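Saving Water at the Kitchen Sink
Student project report
Archie Cairns
July 3, 2018

Background

Our class was asked to pick one kind of household waste and try to reduce it. I chose tap water. My family lives in Kollenum, where the summers have been dry and the town asks people to cut back on lawn watering every June. Lawns get most of the attention, but my house doesn't have one, so I looked at the kitchen.

I wanted to know how much water goes down the drain when dishes are washed by hand, and whether a cheap change in habit would make a difference. I did not want to buy a new faucet or ask my parents to get a dishwasher.

Method

I compared 2 ways of washing. In the first, the tap was left running while each dish was scrubbed and rinsed. In the second, dishes were scrubbed in a plastic tub and the tap was opened only for rinsing. I recorded 50 washes in total, half with each method. The same person washed every time, and I tried to keep the loads close in size. Big pots were left out.
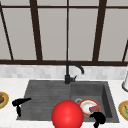
To measure the water, I read the house meter before and after each wash. Other people in the house had to stay off the shower and the toilet during that time, and this did not always happen. When somebody forgot, I threw out the reading and did another one the next evening.

Results

All 50 washes together used 854 liters. The running tap method used well over half of that. The biggest differences came with greasy dishes, when the tap ran the whole time someone was scrubbing. With glasses and cups the two methods were closer.

Problems

The meter is in the basement and the small dial is hard to read. I also did not measure hot water separately, so I can't say anything about energy. Mrs. Pollock suggested using a bucket under the drain pipe as a check. I tried it once and spilled most of it.

Next steps

I would like to repeat this in a second house, with someone else washing. My cousin Peta has offered hers for next summer. Her kitchen has an older tap, and I would start by timing how long it takes to fill a pitcher.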